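Bradbridge publishes code of practice for robots handling cloth

June 6, 2019

The Bradbridge Centre for Applied Automation has published a code of practice for teams that train and test robot arms on household and hospital linen. The code applies from today to all work carried out in the Centre's own laboratories at Bradbridge and Fenberg, and is offered to outside groups free of charge.

The document runs to 17 pages and replaces a set of separate local instructions, some of which differed from one laboratory to the next. It covers the setting up of the work table, the choice and care of test items, the force a gripper may apply to fabric, the keeping of records, and the duties of the person in charge of the robot while it is moving.

Work on the text began last October, when the Centre reviewed its records from the Waaka project, a programme on the sorting and folding of flat linen. The review found that operators at the two sites described the same events in different ways. A cloth that slipped from the fingers was entered as a failed grasp in one laboratory and as a completed grasp with a later drop in the other. Results from the two could not be compared with confidence, and part of the work had to be repeated.

Under the new code, a grasp is to be recorded in three stages -- contact, hold and release -- and each stage is to be marked separately. Operators must also record where on the item the grasp was made, using the plain terms "corner", "edge" and "body". Where the operator is unsure which term applies, the entry is to be left open and settled by a second reader.

The section on gripping force has been the most discussed. During consultation, several groups asked for a single upper limit for all fabrics. The Centre has decided against this. Each laboratory must instead set a limit for every class of item it uses, write it down before trials begin, and test it on a sample piece. Fingertips must be inspected for rough edges and trapped fibres at the start of each working session and again after every 50 grasps. A fingertip that has marked or pulled a thread is to be taken out of use until it has been repaired or replaced.

Test items are to be retired after 2,000 grasps, or sooner if the hem has begun to fray or the cloth no longer hangs as it did when new. Items of different colours should be included in every set, and white cloth should be tried under the same lighting as the rest. Glare from the table surface is to be noted in the record. It need not be removed, as the Centre takes the view that robots should be tested in conditions close to those in which they will be used.

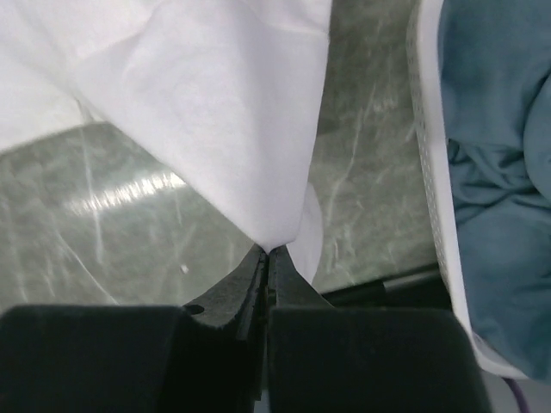
Duties of the operator

The code states that one named operator is responsible for each robot at all times when power is supplied to the arm. The operator must be within reach of the stop button and may not take charge of a second robot in the same period. Hands are to be kept out of the working area until the arm has come to a full stop and the operator has said so aloud.

Operators new to the work must complete a half-day course and a period of supervised practice. Those already working at Bradbridge and Fenberg have until the end of October to attend the course. Until then they may continue under existing arrangements, provided that a trained colleague is present in the room.

Records, including camera recordings taken from the arm, are to be kept for the life of the project. Recordings in which a person can be recognised must be reported to the laboratory manager and stored separately.

Trial at Cestcombe

An earlier draft was tried for three months at the Cestcombe linen service, where 3,000 grasps were recorded under the proposed rules. Staff there reported that the three-stage record took longer to complete at first and asked for a shorter form. The form has been reduced to a single side, and the wording on damaged items has been made clearer -- in particular, the draft did not say whether a mended cloth could be returned to use. The published version allows this, provided the mend is entered in the item's record.

The Centre will review the code after one year. Comments from laboratories, laundries and equipment makers may be sent in writing to the standards office at Bradbridge, which will also supply printed copies and blank record forms on request.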